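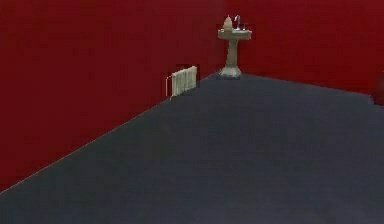
The Washroom Series

The Institute at Tarkcombe wishes it to be recorded that the room did not exist. This was stated in the first paragraph of the method, repeated in the second, and placed again at the head of every results sheet. The room had two red walls, a grey floor, a pedestal sink in the corner and a small radiator on the wall to the left of it. It had been made on a computer by the Stemitz office, and it was held there at no cost to the estate.

The purpose of the room was to find out whether a machine could learn to keep its place. The Uston carrier, a low wheeled unit intended for hospital corridors, had shown in its first year a tendency to lose itself in plain surroundings. Among beds, trolleys and notice boards it knew where it was. Before a bare wall it slowed, turned a little to each side, and stopped. The Institute was asked to look into the matter and to report.

The method was as follows. The carrier's guidance program was to be placed in the red room at a point chosen by lot, facing in a direction chosen by lot, and given no map. It was to travel until it could state its position. It was then to travel to a second point and state its position again. The difference between what it stated and what was true would be taken down in centimetres. There were to be 166 trials.

The Stemitz office had first proposed a room with more in it. The Institute declined. A sink and a radiator were judged to be sufficient, on the ground that a person entering such a room would have no trouble in finding the door again.

The early trials were poor. The program came to rest facing the wall and gave its position as unknown, which was at least correct. In later trials it learned to turn until it found the radiator, and from the radiator it learned to find the sink. Once it had both, it could place itself to within 21 centimetres. The senior observer, whose duty it was to read the figures aloud while the junior observer wrote them down, was seen to read them with more expression than the procedure required. She was reminded of the procedure.

It was in July that the first irregular entry was made. The program had stated its position at the first point and had been sent to the second. It stated its position there with an error of seven centimetres, the best result in the series. It did not then wait for the trial to close. It turned back to the corner, went up to the sink, and remained in front of it.

The junior observer entered this as a delay. Under the rules a delay did not count against the result, and the trial was allowed to stand.

The same thing took place in the next trial, and in the one after it. The program did its work, gave its figures and went to the sink. The Institute wrote to Stemitz to ask whether any reward had been attached to the sink by mistake. Stemitz replied that none had. The reward was given for a correct position, and a correct position could be given from any part of the floor. The office added, in a sentence that was later thought to be outside its duties, that the program was perhaps most sure of itself in the corner.

This explanation was tested. The sink was taken out of the room and the trials were continued with the radiator alone. The errors grew, as had been expected. At the end of each trial the program travelled to the corner where the sink had stood, and there it slowed, turned a little to each side, and stopped.

The junior observer did not enter this as a delay. Under the heading for remarks, which had until then been left blank, he wrote the word "looking". The senior observer struck it out, as the method made no provision for such a word. After some thought she wrote "searching", which the method did allow – it appeared twice in the glossary – and signed the change.

The sink was put back the following morning. No instruction to this effect has been found. The trials that had been run without it were kept, in a separate table.

The report was sent to the Cadwaladr Trust, which had paid for the work, under the date 2020-03-25. It found that two fixed objects of different shape were enough for the carrier to know its place in an otherwise plain room. It advised that every long corridor served by the Uston carrier should be given such objects at suitable intervals, and that they should not be moved without notice. The behaviour at the end of trials was described in a footnote as having no bearing on the result. The Trust accepted the report and raised one query, on the price of radiators.

The building at Tarkcombe was closed that same week, and the staff were asked to work from their homes until told otherwise. The computers were left running, as it was thought that the absence would be short.

It has since been established that the final trial was never formally closed. The program had been placed in the room, had found the radiator and then the sink, and had given both its positions within the permitted error. An observer was required to confirm the figures and end the session, and there was no observer in the building.

The log for the period is complete. It shows one entry for each minute, and every entry gives the same position, in the corner, facing the sink. Where the program was required to state how certain it was, it stated the highest value on the scale.

The senior observer, on her return, read the whole of the log before closing the trial. The procedure required only the last page.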